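**Dirnum Community Newsletter — minutes of the February meeting**

Started at ten past seven in the back of the Yimyam café. I'm doing the minutes again as I was the only one who brought a pen, so you'll have to put up with my way of telling it. Elli Nieminen in the chair. Apologies from the Hitelham end, who had a school thing on.

**1. Last meeting's minutes**

Read and accepted. Nilmini pointed out that I'd spelled Prombridge without the d all the way through, and she's right, sorry everyone. Fixed now in the file copy.

**2. The shire notices**

We spent most of the night on this so I'll try to get it down in order. The shire's been running its planning and road closure notices with us on page four for as long as I've been involved, and in February a letter came saying they're "reviewing the placement of printed notices". Elli read it out twice. Neither reading made it any clearer whether we're losing them or just being asked to quote.

Elli's view is that we should quote, and quote early, and attach the delivery list so they can see we get to the farms past the weir where the internet's rubbish. Nilmini agreed about the list but didn't want to drop the price, because once it's down it stays down. I said I'd be happy to keep the price and offer a bigger box for the same money. There was a bit of back and forth about what a bigger box would push off the page (the crossword, most likely, and we all know how that went last time!).

Then we got on to the harder bit. Nilmini has been working on a piece about the Hitelham footbridge being shut, and it isn't kind to the shire's works people. She asked straight out whether we'd hold it until the notices were sorted. I'll be frank, I was tempted for a minute — the notices pay for a fair slice of the printing. Elli said no, it runs when it's ready, and if the shire wants to take its notices away over a footbridge story then that's a story as well. We all came round to that pretty quickly. The works office gets a proper chance to reply before it goes in, with a couple of days to do it, and the reply gets printed in full if it's a reasonable length.

Agreed: Elli to write back to the shire with our current rate. Nilmini to finish the footbridge piece and send me the draft by Friday.

**3. Printing**

We're on a run of 500 and Prombridge Print have told us their paper's gone up. Elli rang them and got them to hold the old price for the next 2 issues, which is a good result. After that we'll need to look at either a thinner stock or going back to four fewer pages. I brought along a sample of the thinner stock and passed it round. You can see the ads through the back of it, a bit, when you hold it up to a window. Opinion was split. I don't mind it myself but I'm not the one who has to explain it to the real estate people.

Left on the table for next time.

**4. Letters**

We had 19 letters this month, which is loads, and most of them were on parking outside the hall. I can't fit them all. Nilmini suggested running the shortest ones whole and trimming the rest, and putting a line at the top of the page saying letters may be cut for length. I thought we already had that line. We don't! It must have fallen off when I redid the layout, so it's going back on.

One letter wasn't signed. We talked about whether to use it, as it makes a decent point about the disabled bay, but the rule's been name and suburb for everyone and I'd rather not start bending it. I'll put a note in asking the writer to get in touch. If they'd like their name kept off the page we can do that, as long as one of us knows who it is.

**5. Deliveries**

The Mill Road round is uncovered from next month. It's roughly 80 letterboxes and flat the whole way, apart from the bit behind the oval. Elli will do the next one herself and I'll put a call-out on the front page. A wheeled trolley is available, though the left wheel has opinions.

**6. Other business**

Nilmini wants to try a short column on how to read a planning notice, as half the people who ring her don't know what the dates mean or where to send an objection. I think it's a terrific idea and told her she could have the bottom of page five. Elli asked that it sit well away from the notices themselves, so that it doesn't look as if the shire wrote it.

Closed at five to nine, when the café wanted its chairs back.
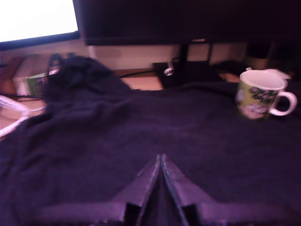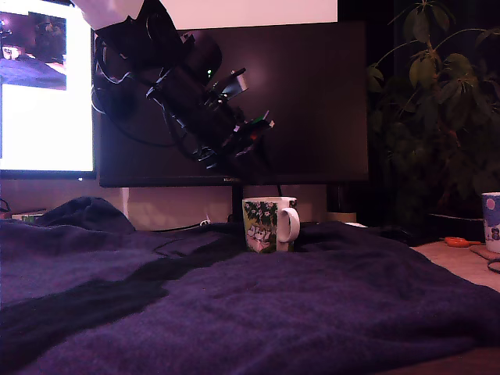

**Does the shire get to see Nilmini's footbridge story before we print it?**

They'll get our questions in writing and time to answer them, and the finished story reaches them the same day as everybody else's copy.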